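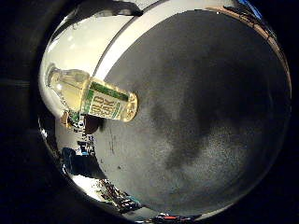
**Who gets blamed when the arm on the bottle line stops in the middle of a shift?**

Whoever is standing closest to it, in my experience. On paper it's the line lead.

I ask because Wellside put arms on our pick and pack side in March and I am now closest to it six hours a day.

*prz_stepien*

---

**rherath** wrote:

Same at our place. My job title went from packer to "cell operator." The cell is a fence. I operate the gate.

---

**Perrine C.** wrote:

I'll be the unpopular one. I packed bottles by hand at Lecomte for years and my wrists would like a word with everybody who misses it. We have 2 arms now and I go home able to open a jar.

---

**prz_stepien** wrote:

> my wrists would like a word

Fair, mine too. But we used to have 6 people on that line and somebody to talk to. Now I have a stack light. It has three moods.

---

**marcelle_j** wrote:

Did they cut the other five or move them? Makes a big difference to how sorry I feel for you.

---

**prz_stepien** wrote:

Moved. Returns, mostly. They get a radio.

---

**rherath** wrote:

Ask about the target. Ours was 114 cases an hour by hand and they set it at 221 the week the arms went live. Guess who carries the pallets off the end. Not the arm.

---

**Perrine C.** wrote:

That's a manager problem, Rajitha. The arm didn't pick the number.

---

**rherath** wrote:

No, but it sure never argues with it.

---

**marcelle_j** wrote:

Going back to the first post: get the stops logged with a cause code. At Bondar we had "operator" as the default on the dropdown, so for a whole month every jam was a human being. Took one grumpy email to get it changed to "unknown."

---

**prz_stepien** wrote:

Just checked ours. Default is "operator." Writing the email on my break.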